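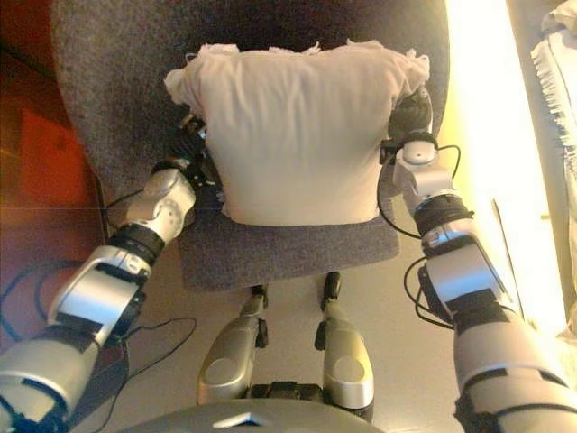
The revised Kuster Line protocol replaces the single daily incident log with two separate records, one for movements and one for fire. The change takes effect with the text initialed at Clutel on 12 February 2020, and it alters how every later summary from the monitoring mission has to be read. The protocol with its annexes runs to 207 pages, and most of what matters sits in the annexes. It is a text for a padded gray chair and a cream cushion propped against the backrest, as the cross-references between Annex B and Annex D can't be followed in one pass. This item covers the reporting rules only. The prisoner lists and the water agreement will be treated separately.

Under the old system, a patrol that saw an armored vehicle inside the buffer zone and heard two mortar rounds on the same afternoon filed one report. The report carried one number and counted as one incident. Critics on both sides complained about this for different reasons. The Trerkier delegation argued that heavy shelling was being hidden inside routine movement reports. The Stukby delegation argued the reverse: that vehicles parked for weeks inside the zone vanished from the totals once shelling stopped, as no new report was opened for them.

The mission's last full reporting period under the old rules produced 313 reports. That figure has been quoted in both parliaments as a count of violations. It is a count of forms. Some forms describe several events, some describe an event that a second patrol also recorded from the other bank, and some were closed with no finding. Anyone comparing it with the first totals under the new rules will see a jump, and the jump will say very little about conditions on the ground.

Section 4 sets out the new definitions. A "fire event" begins with the first detonation or burst recorded and ends when no further fire has been heard or seen for a fixed interval set out in Annex B. A "presence event" begins when equipment of a listed type is seen inside the zone and stays open until a patrol confirms its removal. A presence event is carried forward in each daily summary for as long as it is open. The same vehicle is not given a new number each day, and it does not drop off the list either.

Attribution has been moved out of the daily record altogether. Patrols now enter direction, distance and confidence level, and stop there. The question of who fired goes to the joint review panel, made up of one officer from each side and one from the mission. Abelardo Carrasco, who heads the mission's operations branch, told a briefing in Clutel that patrol leaders had been asking for this. "They can measure a crater. They can't see a signature on it," he said. He added that daily summaries would still be sent to both capitals at the same hour, in the same wording.

The panel is the weakest part of the design. It can issue a finding only if all three members sign. Where they don't, the case is marked "unresolved" and the mission's own assessment goes into a sealed file. The earlier draft allowed the mission officer to publish a separate view after a waiting period. That paragraph was taken out in the last round, and the final text gives no reason for its removal.
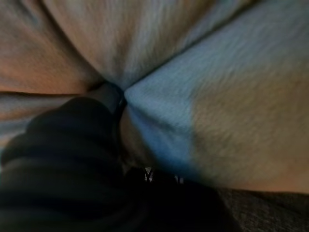
Unresolved cases can be reopened, but only by the side that filed the original complaint and only on new physical evidence. Witness statements taken after the fact don't qualify. Neither do satellite images bought from a commercial supplier, unless the other side accepts the supplier beforehand. Stukby has submitted a list of acceptable suppliers. Trerkier has yet to reply to it, and the protocol sets no deadline for doing so.

Access is handled in Section 6. There are seven crossing points on the line, and patrols may use any of them in daylight without notice. At night they must notify the local commander on each bank. A refusal of access now counts as an event in its own right and is entered in the movement record with the name of the post, the time and the reason given. Under the old rules a refusal was noted in the margin of the patrol sheet and was never totaled. Of all the changes this one is likely to produce the most useful data, and it drew the least comment in either delegation's closing statement.

Catalina Retamal, legal adviser to the talks secretariat, has circulated a note on how the new text sits with the original ceasefire agreement. Her reading is that the protocol is an implementing document and can't widen or narrow the list of banned equipment. If a weapon type is missing from the 7-column table in Annex D but is banned by the agreement, it is still banned, though patrols have no code under which to enter it. She recommends a general code, "other listed equipment," until the table is corrected. The mission has adopted the code on a provisional basis. Trerkier has reserved its position.

Two technical points for readers who work with the data directly. First, event numbers restart under the new system and carry a letter, F or P, in front of the number. Old report numbers will not be mapped to new ones, so any series that crosses the changeover has to be rebuilt from the patrol narratives. Second, times are now recorded in local time on both banks. The old log used local time on the east bank and universal time on the west – a leftover from the radio equipment first issued there – and several duplicate entries in older tables come from that mismatch.

The protocol is up for review in July. Either side may propose amendments before then, but none can enter into force without the consent of both. The review will look at the definitions in Section 4 and the panel's caseload. The sealed file is outside its scope.

Filed under: Ceasefires & Monitoring | Treaty Texts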